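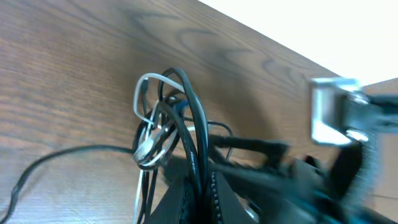

Cables on the table

Caputo tees – sizing and GST at checkout??

threadbare_90
Posted Jul 7, 2023
Anyone ordered the crew neck tees from Caputo lately. Site says $27 each, put three in the cart and the total jumps up cos tax only gets added at the end. Is that normal for them? Also sizing. I'm a medium in most things, between M and L on their chart.

mossback
Tax at the cart is normal there, been like that since they redid the site. Size up. Mine shrunk a fair bit in the first wash, sleeves mostly. Colour held though.

kelpie75
Disagree on sizing up. Got two in February, washed cold, line dried, no shrinkage at all. Large would of been a tent on me. Don't tumble dry cotton and you're fine

mossback
Washed cold too mate. Black one shrunk, white one didn't. Different batch maybe

hemline
Skip Caputo, get the Mendedano heavy ones. Dearer but the collar stays flat. Caputo collars go wavy by winter.

kelpie75
Mendedano collars are fine, the prints crack though. Had the grey one with the big back graphic, half of it gone in a season. Plain ones ok

threadbare_90
Want the print one, thats the problem. What about postage? Says free over $75 but is that before or after tax

hemline
Before, I think. Was for me anyway – three tees came to 81 and no postage charged.

ottersocks
After for me, or they've changed it. Email them. They took four days to anwser but they did answer.

mossback
Returns are a pain fyi. You pay to send it back and only get store credit on sale stuff. So pick the size properly

threadbare_90
Ok. Going one L one M in the white, skipping black. Will post measurements after a wash if I remember

kelpie75
Pit to pit and length please, their chart is useless for length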